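## 4. Setting up your worktop water filter

Right, you've got the box open and the packing foam is all over the floor. Mine was too. Before you do anything else, find the little bag with the spare washers in it and put it somewhere you'll remember — I lost mine for a week and had to order another set from Uston.

I'm writing this for the Golbridge 420, the one with the single hose and the swing spout. If yours is the older Barum model, the steps are the same but the diverter threads on the other way, so keep that in mind at step 3.

1. Turn off the kitchen faucet and unscrew the aerator (the small mesh cap at the tip). If it's stuck, wrap a rag around it and use pliers gently.
2. Check the threads for old scale. A toothbrush and some white vinegar took mine off in a few minutes.
3. Press a flat washer into the diverter and screw the diverter on by hand. Hand tight is plenty.
4. Push the hose onto the diverter outlet until you feel it click, then tug it once.
5. Drop the cartridge into the housing with the arrow pointing up and close the lid a full turn, until the two marks line up.

**Caution:** Cold water only. Hot water ruins the cartridge and can soften the hose, and I'm told the warranty doesn't cover either one.

Now pick a spot for the housing. It wants to sit flat, close enough to the sink that the hose isn't stretched, and well clear of the stove. I like mine back against the wall, with the spout swung out over the basin.
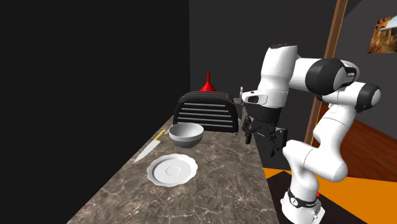

How long should I run the water before I drink any?

Give it 4 full minutes with the diverter switched to filter, and pour all of that away. It may come out gray at first — that's carbon dust, and it clears up. If it's still gray after that, run it again for the same time.

6. With the water running, feel along both ends of the hose. If you find a drip at the diverter, take it off, reseat the washer and try again before you reach for the plumber's tape.
7. Switch the diverter back to plain tap water and make sure the spout stops. A few last drops are fine.
8. Write today's date on the sticker and put it on the underside of the housing. (Mine says April 14, 2025, in very bad handwriting.)

**Note:** The cartridge is rated for 222 gallons. I don't keep track, I just change mine when the flow gets slow and I start tapping my foot waiting for the kettle to fill. Urquhart cartridges fit too, but you'll need the thicker washer from that little bag.

If you go away for more than a few days, run the filter for a minute when you get home before you fill a glass. For cleaning the outside, use a damp cloth and dish soap. Cartridge changes are in section 5.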